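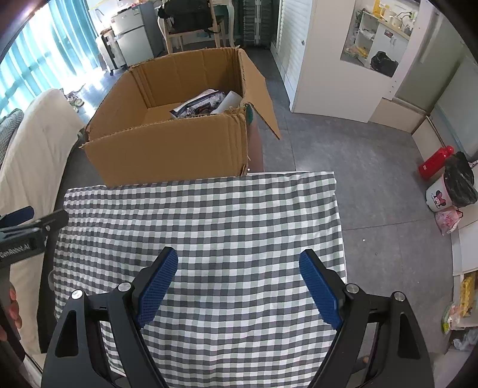
Is the Regent coming back for Season 3 of Urnbridge?

Stindo hasn't said so, and what fans are passing around as proof is pretty thin.

The fantasy drama ended its second season with the Regent walking into the flooded tunnels under Grolilel while the gates closed behind her. We didn't see a body. We didn't even see her fall. The camera stayed on the water for what felt like a very long time, and then it cut to the ferryman's daughter waking up on the other side of the river, wearing the Regent's ring.

On most shows that would be a death. On Urnbridge, who knows. This is the series that drowned the ferryman in the pilot and had him rowing again by the fourth episode, with an explanation involving a bell that I've watched twice and still couldn't repeat to you.

The latest round of hope started when Pruvost, the company that makes the show, put out a 20-second teaser at the start of August. It has no dialogue. There's a shot of the river, a shot of the broken tower, and then a hand in a gray glove resting on a windowsill. The Regent wears gray gloves. So, within the hour, the fan boards had decided the matter was closed.

Let's slow down a little. Plenty of people in Grolilel wear gray gloves. The whole tower guard wears them, and so did the false bishop in Season 2, before he lost the hand. The teaser also doesn't say it's new footage. At least one of the river shots looks an awful lot like the opening of the Season 1 finale, right down to the upturned boat, and a company willing to reuse a river would probably be willing to reuse a glove.

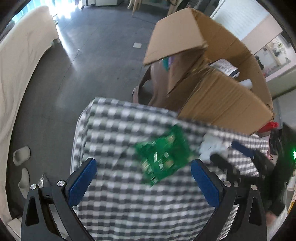 Then there's the call sheet. A page supposedly from the Season 3 shoot has been doing the rounds, and it lists the Regent in a scene marked 392. Fans love this one. The trouble is that the page has no date on it, the episode title has been blacked out, and the person who posted it has since deleted the account. It could be real. It could be a page from Season 2, which had a lot of Regent scenes. It could also be something typed up in an afternoon by somebody who misses the show, and I'd have some sympathy for that.

Stindo, for its part, is doing what streaming services do. Its statement says viewers should "expect familiar faces in unfamiliar places," a line that covers a return from the dead, a flashback, a dream, a painting on a wall, or the ferryman's daughter catching sight of something in a mirror. The service used almost the same wording before Season 2, when the familiar face was the horse.

A flashback would be my bet, if I had to make one. The show still owes us the night of the first flood, which took place 21 years before the story starts and which every older character has talked about without telling anybody what happened. The Regent was there. She could easily fill an episode or two without having survived anything, and Pruvost could put her glove in every trailer between now and the premiere with a clear conscience.

That would be a bit of a letdown for viewers who want her back in the present, arguing with the river lords and making everyone else on screen look half asleep. It might still be better than the alternative. If she strolls out of those tunnels in the first episode, the Season 2 ending becomes another bluff, and the show has already spent most of its goodwill on those.

The one solid piece of news is the running time. Stindo has confirmed that the Season 3 opener will be a double episode, 160 minutes long. Some fans are reading that as room for a big return. It could just as well be room for more river.

Season 3 of Urnbridge is due on Stindo this winter. The first two seasons are streaming now, and a full trailer is expected in October.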